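6/16/18 – kiln room, glaze tests, continued

Second day on the Menon base glaze. I write this before cleaning up so I do not forget the order of things.

Yesterday evening Thenmozhi took the tiles out of the small kiln. The set from February was fired by her too, same clay and same schedule, so I put both sets side by side on the window bench. The new tiles are more matte. The colour is a little greyer at the edges where the glaze is thin. I like it more than the old one but it is not what we promised to Clomis, they asked for a soft shine, like the sample bowl.

What I changed: only the water, and the sieving. I passed the batch two times through the fine sieve in place of once. Manikandan thinks the second sieving took out some of the coarse feldspar, which stayed behind in the mesh and I washed it away in the sink. I did not weigh what was left in the sieve. This was a mistake. Next time I dry it and weigh it, also if it looks like nothing.

Batch for today, dry weight 2048 g, mixed in the blue bucket. I started with 95 g less water than in the recipe and then added by the spoon until it ran off the stick the way we want. Left it to rest during lunch. After lunch it was thicker again, so I added one more small cup. I should have measured the cup.

Dipping: 4 tiles for each time, short, medium and long. I counted in my head and the long ones are probably not all the same. Thenmozhi has a metronome at home and will bring it. The back sides are waxed. One tile from the short group fell on the floor and chipped at the corner, I still put it in because the face is fine.

Cone packs are on the middle and bottom shelf. The top shelf has Remodance mugs which must go in this firing, so please do not move them to make space. Their number on the order sheet is 197, the sheet is on the nail behind the door.

Irkier called about the new shelves for the kiln. They can deliver but the thickness is different from ours, and I do not want to mix two thicknesses in one stack. I asked for a drawing and will decide when it comes. Manikandan would take them anyway and keep them only for the bisque. We did not agree yet.
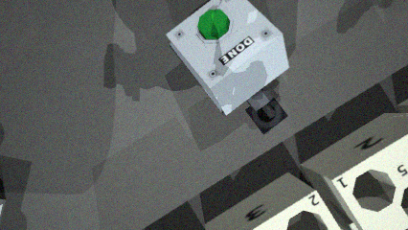
Green button on the white box, rendered view.

Still to do:
Dry and weigh the sieve rest.
Label the second bucket, the old label washed off.
Write to Clomis that the shine is not there yet – better they hear it from us before the visit.
Scrape and wash the two oldest shelves. The kiln wash flakes badly at the front and I found a crumb of it inside a mug.

The kiln is loaded and the lid is closed, but I did not start it. The tiles on the bottom shelf still felt cold on the back, so I think they are damp. Thenmozhi will start it on low in the morning with the upper plug out, and put the plug in after the first hold.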